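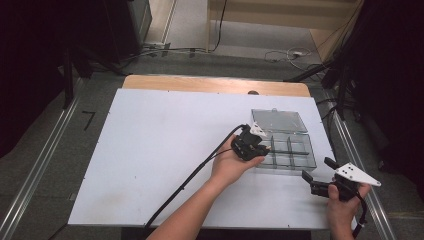

cakarach-openday

README and data card
Version of March 2018

What you're getting

Cakarach is a small set of recordings made at the Farow lab's open day in Fernport. Members of the public picked up a pair of hand-held grippers and tried to put snack food into a plastic box with compartments. Some of them managed it. The set holds 105 recordings, and we have kept the bad ones, which are more fun to watch and possibly more useful.

There was supposed to be a proper demonstration with a robot arm doing the same job by itself. The arm spent the open day at the back of the hall under a cloth while its controller asked for a license key. Visitors were very kind about this. Several asked if the cloth was part of it.

So the hand-held tools, which we'd meant as a side table for restless kids, became the whole show. If you came here from the flyer that said "See Robots Pack Your Lunch!", we are sorry, and the flyer has been spoken to.

The open day

The venue was the ground floor of the Wannasri building, which has good light near the doors and very little of it anywhere else. We ran for six hours. The line was longest in the first hour, when people thought there might be coffee, and again near the end, when word had gotten out that you were allowed to eat the crackers that hadn't been touched by a gripper.

Each visitor got a short talk, a practice go, and one recorded go. The talk was meant to cover what a gripper is for, why we record people before we ask a machine to do anything, and how the recordings get used later. By the afternoon it had been cut down to "squeeze here, mind the cable."

We bought 600 crackers and cookies. That looked like plenty on the order form.

The task

Every recording uses the same instructions, printed on a card and mostly ignored:

1. Start with both tools over the board.
2. Open the lid of the box if it's closed.
3. Pick up a piece of food and put it in any compartment.
4. Stop moving when you think you're done.

Step 4 caused the most trouble. People don't stop moving when they think they're done. They straighten the piece, look up for approval, straighten it again and knock it over the divider into the next compartment. Technically this still counts, since the card says "any." We now think the card should have said which one.

Closing the lid is not part of the task. A lot of people closed it anyway, out of good manners, and we left those recordings whole.

Equipment

Two hand-held grippers, black, one for each hand, wired. Each one carries a white triangular plate on top. The most common question of the day was what the triangles are for. The second most common was whether they come off. They do, and then somebody has to go find the right screwdriver, so please stop asking.

The cables are long enough to reach and long enough to get in the way. We asked people to keep them off the work area. A cable running straight across the board is normal in this set, and you should assume your model will learn to expect one.

The board is white and sits on a wooden panel on a low platform. Low was a choice we made with the younger visitors in mind. The taller ones have let us know how their backs feel about it.

The boxes are see-through plastic with hinged lids. They came from a craft store, and clear plastic was a terrible idea that we are now stuck with. It is hard for a camera to tell where a wall ends and where the shadow of a wall begins. If your method copes well with this, please write to us. If it doesn't, welcome.

The food was whatever was cheap and broke nicely. We did not sort the pieces by size or shape. Some began as whole crackers in the morning and were something else by the third visitor.

The views

Each recording has three streams: one from head height, looking down at the hands, and one from each tool. The head view is the one you want for working out what happened. The tool views are the ones you want for working out why.

The tool cameras show the inside faces of the fingers at all times. This is useful if you care about contact and annoying if you care about anything else, because on a small job like this the fingers take up a lot of room. They are plain blocky things, made to be replaced, and there is a bag of spares for that reason. 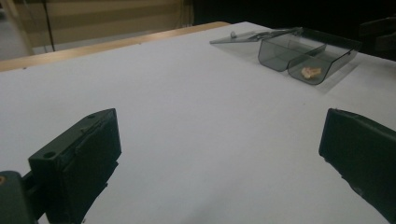 Tool view, fingers wide open. The box has its lid back and a piece of food in the right compartment.

One warning for anyone who trains on the tool views alone. People holding a gripper tend to tip it when they're thinking, so the table swings all over the place during the slow parts and holds still during the fast ones. We found this out by getting mildly seasick at our own desks.

The hall behind the table changes a lot from one recording to the next. We didn't mask it. In some you'll get a dark corner, in others curtain, and in the late ones you may get part of the cleanup.

Labels

Every recording has a plain text file with the following fields:

result — placed, dropped, ate it, gave up
hand — left, right, both
lid at start — open or closed
lid at end — open or closed, or "off" for the one box that was never the same again
notes — whatever the person at the laptop felt like typing

The "ate it" label was added at lunchtime. It covers food that was picked up by gripper and then moved to a mouth, against clear instructions, usually by a parent showing off. We briefly thought about filing these under "dropped," but the gripping in them is excellent.

The notes field is not reliable. The spelling gets worse as the day goes on, and one whole run of files just says "same." We think we know what that refers to. We have left it alone.

Known problems

Timing. The left tool stream starts a little late in the early recordings. The sync file fixes most of it. If the left hand looks like it's remembering things the right hand did, you forgot to load the sync file.

Crumbs. The board was wiped between visitors when we remembered. Later recordings have crumbs on it, and at least one baseline we tried went after the crumbs with real ambition and left the cracker alone.

Hand choice. Most people did everything with one tool and held the other in the air like a drink at a party. If you're after two-handed work, filter on hand = both and lower your hopes. What you do get is decent: one tool steadies the box by the corner while the other goes in from the near side.

Practice goes. These weren't recorded. Every single person did better in practice. We have no evidence for this and will not be taking questions.

Splits

There is a train folder and a test folder. The test folder is everything from the last hour, so it has the most crumbs, the worst spelling and the most tired food. We think that makes it a fair test. People who have tried it think we should have shuffled.

What it's good for

Grasping small brittle things. Seeing how people who have never held a gripper hold one. Checking that your code can handle transparent plastic before you promise somebody that it can. It has also been used in Fernport as background video at a retirement party, which we didn't plan for but are fairly proud of.

What it isn't good for

Food handling rules of any kind. Speed records. Any claim about what the average person can do with a gripper, given that our average person was in a line, being watched, with a paper cup in one hand until the moment we took it away.

Please don't use it to figure out who anyone is. Visitors signed a form for the hand and tabletop views, and that's all they signed. Recordings where a face leaned in were taken out before the count at the top of this page. If you find one we missed, tell us the file name and we'll pull it.

Changes since the February test run

The dry run in February used staff only and isn't in this release. It was a calmer event. We changed the following afterward:

— moved from bolts and washers to snacks, on the theory that visitors like snacks
— lowered the platform
— added a second pair of fingers for the right tool, after the first pair met a door
— wrote the card

Next time we'd keep the snacks and rewrite the card. We would also like to have the arm working, and the license key has been requested through the proper channel, where it is enjoying the company of the other requests.

Getting it

The archive comes in parts, one per hour of the day, and the labels are a separate small download. Get the labels first and read a few notes fields before you commit the disk space. The license is the usual one for our releases: use it, change it, say where it came from. If you publish something with it, the name to put is "Cakarach, Farow lab open day." No need to mention the arm.

Contact: Farow lab, Wannasri building, Fernport | © Farow | Back to top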